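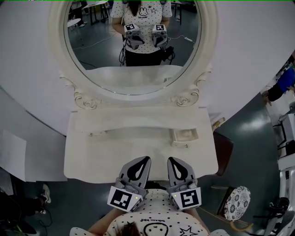
Ticket 837 - Timeline page shows wrong order and missing captions
Product: Velard (online exhibition builder)
Opened by: Valbona Dumitrescu, Norkberg Museum of Political History
Assigned to: Haris Spahić
Priority: High
Status: Resolved

Valbona Dumitrescu, 9:14 am
Hello. We are preparing an online exhibition for April about the first free elections in our country and the president who came after them. The timeline has 52 entries. Yesterday evening it was correct. This morning the speech from the balcony comes after the swearing-in, and 11 entries have lost their captions. I did not change anything in these entries. My colleague Ognjen Ristić imported some new dates from a spreadsheet, but they were for the section about the trade unions. Please help, we have school classes who will use this page.

Haris Spahić, 9:40 am
Hello Valbona, thank you for the clear report. Could you please tell me two things:
1. Which date format is in the spreadsheet?
2. Did Ognjen choose "Add" or "Merge" in the import window?
Please do not press "Rebuild timeline" for the moment. It writes over the last saved copy.

Ognjen Ristić, 10:05 am
I chose Merge. The spreadsheet has day first, then month. The older entries were typed by Rhun Hopkin and I think he used month first, but I am not sure for all of them.

Haris Spahić, 10:31 am
I see the problem now. Merge compares the entry number, and your spreadsheet starts again from number 1. So the trade union rows were joined to the first 11 entries of the main timeline. The caption column in your file is empty, and the empty cell replaced the old text. The order is a second problem: the project was switched to day first during the import, so the older dates are read in the wrong way.

What I did:
- made a copy of the project in the present state
- restored the main timeline from the copy of 6:00 pm yesterday
- set the date format back to month first

The trade union entries are not in the page now. Please give them numbers from 53, change the dates to month first, and import with Add.

Ognjen Ristić, 11:22 am
Done with Add. All are visible and the order is good. One question - the entry about the prison release has its caption, but the link to the radio recording opens an empty page.

Haris Spahić, 11:48 am
The recording is stored on the Nikolaidis server and the address there was changed. I corrected the link. Please try again after you clear the browser cache.

Valbona Dumitrescu, 1:10 pm
The recording plays and the captions are back. Živko Shehu checked the whole order against the printed catalog and found no mistakes. You can close the ticket. Would it be possible to have a warning before Merge replaces text with an empty cell?

Haris Spahić, 1:26 pm
I passed this to the development team as a feature request. Closing the ticket now. If you reply within 14 days, it will open again.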